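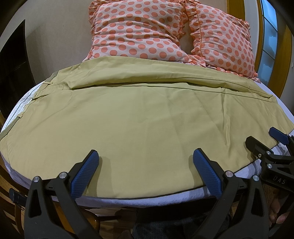

Oluwaseun Briggs wrote to ask whether the Rollen sheet stays put on a deep mattress if you sleep hot and kick a lot, and the answer is yes, as long as you buy the long cut and tuck it properly at the foot. He'd been using a fitted sheet that popped off one corner every night at around 2 a.m. and he was ready to give up on sheets altogether!

# Rollen flat sheet, long cut

We love a flat sheet. Fitted ones are handy, sure, but a good flat sheet folds into a neat square, dries quickly on a line, and can be turned end for end when one part starts to wear. The Rollen is the one we keep coming back to, and it's the sheet on our own beds at home.

It's a plain cotton weave, crisp when it's new and softer by the second month. If you like that cool, slightly papery feel of a freshly made bed (we really do), this is your sheet. If you want something silky and slippery, have a look at the Lidevden sateen, which is lovely too and a bit warmer in December.

## What's different about the long cut

The regular Rollen is fine on a mattress of ordinary depth. The long cut has an extra 20 inches at the foot, all of it meant for tucking. You lose nothing at the top, so you can still fold a generous cuff back over your blanket.

The hem at the head end is deeper than the one at the foot. That makes it easy to find the right way round in the dark, and gives the cuff some weight so it lies flat. Both side edges are selvage, so there's no side hem to pucker in the wash.

## Details

- **Fabric:** 100% cotton, plain weave
- **Thread count:** 231
- **Sizes:** twin, full, queen, king
- **Item number:** 333 for the long cut; add the size when you order
- **Sold:** singly, so you can buy a spare top sheet without paying for a whole set

We know 231 sounds low next to the huge numbers on some packages. Try it anyway. A plain weave at this count breathes well, and it comes out of the dryer without that heavy, damp middle you get with thicker sheets.

## Washing

Warm wash, medium dry, and take it out while there's still a touch of moisture in the hem. Skip the fabric softener. Expect a little shrinkage in the first wash, mostly in the length. The sizes on the label are after washing, so a brand new sheet will measure slightly bigger.

Iron it if you enjoy ironing! A quick shake and a smooth fold does nearly as well.

## Goes with

Pillowcases are sold separately. The Obi case is the same cotton with a plain open end, and the Runddale blanket is a good middle layer for spring. Both come in every Rollen color, though the dye lots can vary a shade, so order them together if you want a close match.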